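4. The open-day demonstration

4.1 Setting and visitors

The demonstration ran for one afternoon during the public open day at the Altthorpe site on 21 February 2025. Visitors came through in small groups, and each group stayed for one full table-setting task before moving on to the next room. The site counted 33 visitors at our station. Most had no background in robotics. A few were engineers from Drosmont, who had asked in advance to see the two-arm cell at work.

Leonilde Barreto ran the cell and Poppy Garside talked to the visitors. We kept these roles fixed all afternoon, as we had found in rehearsal that one person could not do both well. The operator had a stop button within reach at all times.

4.2 The task

We chose table setting because people already know what the finished result should look like. A visitor does not need to be told that a fork belongs beside the mat, and can judge for themselves whether it has been put down straight. The controller was the Vurent planner described in Section 3, with the speed limit lowered for the day. Figure 2 shows the two-arm cell with a fork in the left gripper and a glass on the mat.
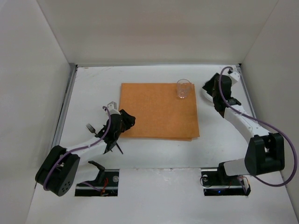 Figure 2. The demonstration cell. The fork is held clear of the mat, and the right gripper is open beside the glass.

4.3 What visitors asked

Garside wrote down each question after the group had left. The most common one was whether the arms could see the glass, and what would happen if someone moved it. Several people asked why the arms paused between moves. The pauses came from the planner checking for a clash between the two arms, and we had set a lower limit of 800 ms on them so that the motion would be easier to follow. In hindsight this was a poor choice — visitors took the pause for a fault.

The Drosmont engineers asked mainly about cable routing and about how often the gripper fingers had to be changed. We had no firm figures for finger wear at that point and said so.

4.4 Changes made afterwards

The fixed pause was removed in March. We also wrote a short sheet for the operator, based on the notes of Pacheco, who had watched from the back of the room. It covers 8 common questions and is kept with the cell.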